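Greifer, Tag irgendwas

Fast 400 Durchgänge habe ich jetzt beisammen und meine Handgelenke merken das! 200 davon sind allein mit kleinen Flaschen, weil Marlies meinte, dass dem Modell genau die fehlen — glatt, schmal, blöd zu fassen.

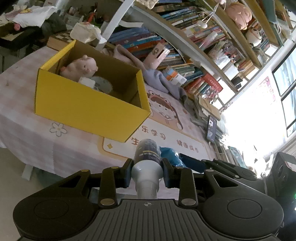
Was ich unterschätzt habe: das Tempo. Wenn ich zu hastig zugreife, fliegt der Durchgang beim Aussortieren wieder raus (gestern gleich 2 hintereinander, grrr). Also langsam hin, kurz warten, Finger zu, anheben. Im April kommt dann Weiches dran, darauf freu ich mich schon!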